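Rollalow Reisebügeleisen: mein Fazit nach dem Sommer

9. September 2022

So, jetzt muss ich doch mal was zu dem kleinen Rollalow schreiben, weil ich in den Kommentaren ständig danach gefragt werde. Gekauft habe ich es für 27 Euro, eigentlich nur für den Urlaub, und inzwischen steht mein großes Dampfbügeleisen von Baudry fast nur noch im Schrank (sorry, Baudry!).

Erstmal das Gute: Es ist winzig, es wird schnell heiß, und das Kabel ist endlich mal lang genug. Ich bin in Hotelzimmern schon auf Knien neben der Steckdose rumgerutscht, das muss ich echt nicht mehr haben. Die Spitze kommt prima zwischen Hemdknöpfe, und bei T-Shirts bin ich ruckzuck durch. Bei Aufdrucken bitte immer auf links drehen, da hab ich mir vor Jahren mal ein Lieblingsshirt ruiniert und ärgere mich bis heute.

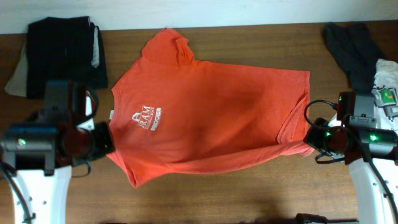 Knallrotes T-Shirt mit weißem Logo, am Ärmel ist noch einiges zu tun

Was mich nervt: der Wassertank. Nach zwei Hemden ist Schluss, dann heißt es nachfüllen, und der Stöpsel ist so fummelig, dass ich jedes Mal kleckere. Leinen könnt ihr vergessen, da fehlt einfach der Druck. Für Bettwäsche nehme ich weiterhin das große. Und die Tasche, die dabei ist, na ja... nach 18 Tagen war die erste Naht auf.

Trotzdem würde ich es wieder kaufen! Das Modell von Masten hatte ich mir auch angeschaut, das kam mir im Laden aber ziemlich klobig vor. Im Oktober geht's für uns in die Berge, da kommt das Rollalow wieder mit.

Von mir gibt's vier von fünf Sternen, einer geht für den Stöpsel drauf.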